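Home workshop > Bench and table building > Joints and glue-ups
Posted 25/10/2021 by Rochelle Brunton

Two-board tabletop: glue the long seam or leave it bolted?

rbrunton
Looking for opinions on a long joint between two boards in a shared work table. The top was made from one 3,000 mm length cut in half, with the two pieces butted along their long edges. Thickness is 44 mm. They're held from underneath with Vurnance connector bolts and there is no glue in the joint. The seam was flush when the table was built in June. I can now catch a fingernail on it near one end, and fine dust collects there.

The options as I see them:
1. Take it apart, joint both edges, glue and clamp.
2. Leave the bolts, fill the line, scrape flush, refinish.
3. Tighten everything and live with it.

The base is steel with slotted holes. The room is heated in winter with no humidity control. I don't have a hygrometer in there yet.

splinecutter
Option 1. A long-grain butt joint with a decent fit is as strong as the board. Bolts only pull at the points where they sit, and between them the edges are free to creep up or down. What is the bolt spacing?

rbrunton
Wider than I'd like. The end bolts are 100 mm in from each end and the rest were spaced by eye between those two. The worst step is between the last pair of bolts on the left.

oldplane_44
I'd argue against glue. You said shared work table, and that probably means it gets moved. Two boards go through a door. One glued slab that size may not. Put a loose spline in the joint, dry, and keep your bolts. The spline holds the faces level and the bolts hold it closed. That was standard on knockdown drafting tables.

splinecutter
A dry spline is only as good as the slot. If the slot is cut from the wrong reference face you build the step in permanently. And a dry joint will always take in dust.

oldplane_44
Reference both slots from the top face. It isn't difficult.

m_tarrant
Before anybody cuts anything, can we see the surface? A step and a gap have different causes. A step is usually cup or a loose fastener. A gap is shrinkage or a bad edge.

rbrunton
Fair point. The seam is the faint line running left to right, parallel to the wall, in the first and last of these.

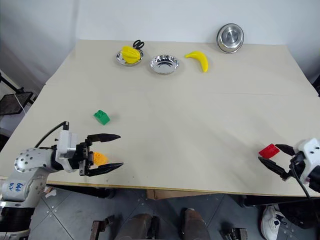
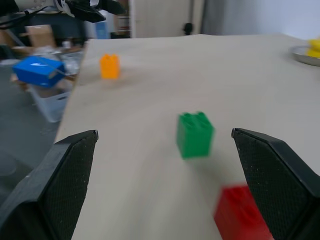
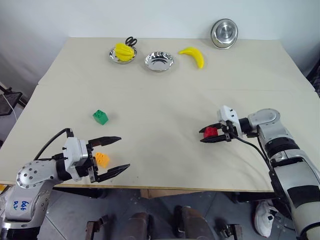

I put a straightedge across the joint at several places this afternoon. With the straightedge sitting on the rear board it rocks slightly on the front one at the left end. At the right end it sits flat. I can't get a feeler gauge into the joint anywhere, so I think it's a step and no real gap.

m_tarrant
Then I wouldn't fill it. Filler in a joint that moves vertically will crack along one side and look worse than the line does now. Back off the bolts at that end, clamp a stiff caul across the top and another underneath, get the faces level, and retighten with the cauls on. Wax paper under the cauls if the finish is soft.

splinecutter
Agreed on filler. I still think it comes back next heating season.

m_tarrant
It might. Then you've lost twenty minutes. If you plane and glue first and the cause was the base racking, you've lost a weekend and some thickness.

rbrunton
Hadn't considered the base. How would I separate the two?

m_tarrant
Loosen the screws holding the top to the frame at the left end only. Don't touch the connector bolts. Check with the straightedge again. If the step changes, the frame is pushing on one board. Shim the frame or level the feet, then deal with the joint.

hexkey_dan
The cam in those Vurnance connectors can back off if it was never turned past the detent. I had that on a counter. Worth checking with a proper driver, the flat wrench in the packet flexes.

oldplane_44
Also look at the underside finish. If the top face was oiled and the bottom left bare, the boards will cup whatever you do with the joint. Same number of coats on both sides.

rbrunton
Underside got one coat of Jenolov oil, top got three. So that's probably part of it.

splinecutter
Almost certainly part of it. Coat the bottom before you glue or bolt anything.

rbrunton
Loosened the frame screws at the left end. The step got smaller but did not go away. One foot on that side was off the floor by the thickness of a business card. I've leveled it, the connector bolts are next, and the underside gets two more coats after that. Will post straightedge results once the heat has been on for a while.

oldplane_44
Keep the spline in mind.

Contact | Forum rules | © 2021 Hanorance Workshop Boards | Back to top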